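Monday, May 11, 2020

My sister-in-law has started taking a vitamin for her "stress load" and wants me to take it too. It's made by Veren, it costs more than my phone bill, and the label promises 900 percent of something I was never short of in the first place.

I looked up the study. There's a study, they always have one. It ran for 15 days. The people in it filled out a form about how they felt, took the pills, and filled out the form again. They felt better! I'd feel better too if somebody asked me how I was twice in one month.
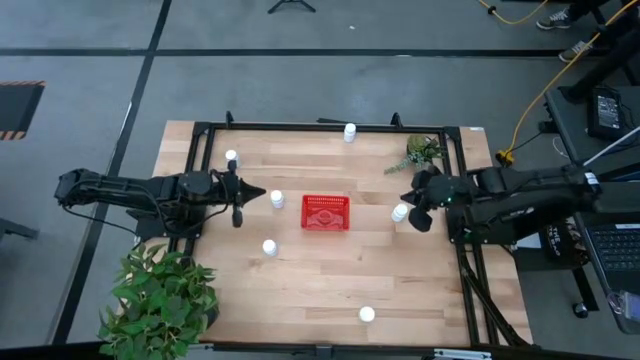 The other thing that bugs me is the word "supports." It supports your mood, it supports your sleep. My couch supports me and I don't pay it by the month. Try getting the company to say what the stuff does — I wrote to them in October and got back a coupon.

I'm not saying vitamins are a scam. My doctor put me on D one winter and had a blood test to show me first. I'd like to see the blood test for stress load.
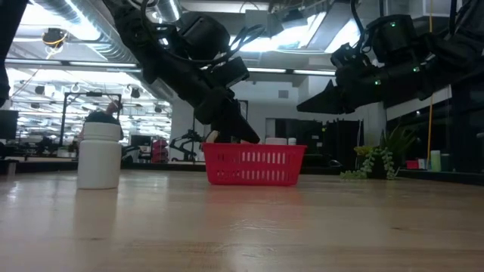 Yu-ting Tang writes that I'm being too hard on them, that she took the Veren ones for a whole winter in Rostthorpe and slept fine. Did she sleep badly before? She doesn't say. I've asked.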